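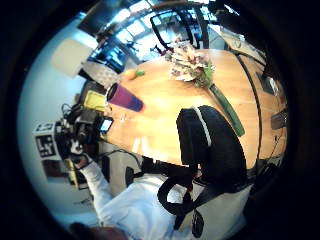
Fig. 1. Flowers, a tumbler and a backpack on a glossy wooden table.

Home | Modules | Handouts | Reading list | Contact

Vehicle Finishing, Unit 3: Surface preparation before film or coating
Notes by Michalis Kyriakidis

3.1 Scope
These notes cover the state of the paint before a film or ceramic coating goes on. Cutting and fitting of film are dealt with in the workshop sessions. The Ledus panels are used for all practical work.

3.2 Decontamination
Wash the panel first with a neutral shampoo and rinse it fully. Iron particles are removed next with a fallout remover, left on for the time stated on the bottle and never allowed to dry. Tar is treated separately with solvent. Clay comes last, with plenty of lubricant and light pressure. Claying a dirty panel drags grit across the lacquer and leaves straight marks, which then have to be polished out.

3.3 Paint thickness
Readings are given in microns (1,000 microns = 1 mm). Take at least 3 readings per panel and write down the lowest as well as the mean. On the Eichhorn door used in the demonstration the mean was 100 and the lowest reading was close to the swage line – edges and raised lines are usually thinner, and they are taped before machine polishing.

A gauge of the type we use gives total thickness only. It cannot tell lacquer from base coat or primer, so a high reading may mean a repair and does not show how much lacquer is left.

3.4 Wipe-down
Polishing oils fill fine scratches and stop adhesive from gripping. Wipe with panel cleaner, using two cloths, one wet and one dry. Check under a side light. Repeat on door edges and inside the fuel flap, where residue collects.

3.5 Temperature
Record panel temperature as well as air temperature. The Skokura log sheet has a column for each. For the worked case in the Rerneck bay, both were 23 °C at the start.

Before the next session: complete the log sheet for one bonnet and bring it with you. Film types are in Unit 4.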